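Trodulby (robot)

Trodulby is a two-armed tabletop robot built between March and November 2019 by Eilidh Skinner and Euan Morrison, members of the Leckie shared workshop. It has two jointed arms of white plastic segments, each ending in a gripper with a pair of black pointed fingers, and is known mainly for stacking paper cups, a job it performs more slowly than any child in the building.

Background

Skinner had wanted a machine that could sort screws. Morrison had wanted one that could make toast. The workshop's safety rules ruled out the toast, and the screws proved too small for the first set of fingers, which closed with great confidence on nothing at all. Paper cups were settled on as a compromise. They are light and cheap, and they forgive a bad grip up to a point, after which they are flat.

The name comes from the label on a secondhand shelving unit that supplied the first mounting bracket. The bracket was replaced within a month. The name was already on the sign-up sheet and stayed.

Construction

The arm segments were printed at the workshop over 11 weeks, a period remembered by other members chiefly for the length of the printer queue. Skinner drew the parts and Morrison assembled them, often in the wrong order. The shoulder was redesigned six times. The fourth version is generally held to be the best, but the file was overwritten.

Cables run along the outside of the arms. An early attempt to route them through the joints left one arm unable to straighten, and the builders came to prefer a loop that could be seen and, when necessary, untangled by hand. 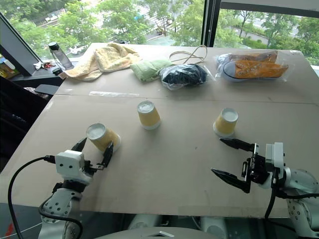

Control is by a program called Illetti, written by Morrison over a winter and documented by Skinner under protest. It stores each move as a list of joint positions with a short pause between them. The pauses were added to let the arms stop wobbling. Visitors tend to assume the robot is thinking, and the builders have not gone out of their way to correct this.

Cup stacking

The standard exercise uses three cups, two side by side and the third across their rims. Setting down the third is the hard part. A finger that opens too quickly drags the cup with it, and one that opens too slowly gives the pair below time to drift apart. Skinner kept a notebook of 200 attempts, in which the most common remark is "nearly."

The working surface is cardboard, chosen after a bare tabletop let the cups slide. Joins are taped flat. A raised seam was blamed for one bad week of results, although Morrison has maintained that the seam was innocent and the wrist was loose.
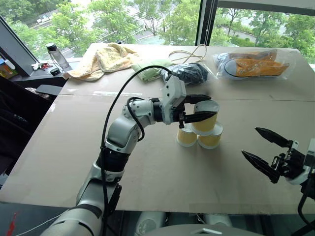
Trodulby holding the top cup of a three-cup pyramid.

Reception

Opinion at Leckie has been divided. The robot won the members' vote for best project at the Vekport makers' fair, where nine projects were entered, one of them a birdhouse. The birdhouse party has requested a recount. Others have complained about the table, which was booked for an afternoon and has been in use by the robot ever since.

Later work

A second version with softer fingertips has been under discussion for some time. Skinner favors rubber sleeves, while Morrison favors leaving well alone. The screw-sorting plan has not been formally dropped, and a jar of mixed screws is still kept on a shelf with the robot's name on it.

See also

Leckie shared workshop
Illetti (software)
Vekport makers' fair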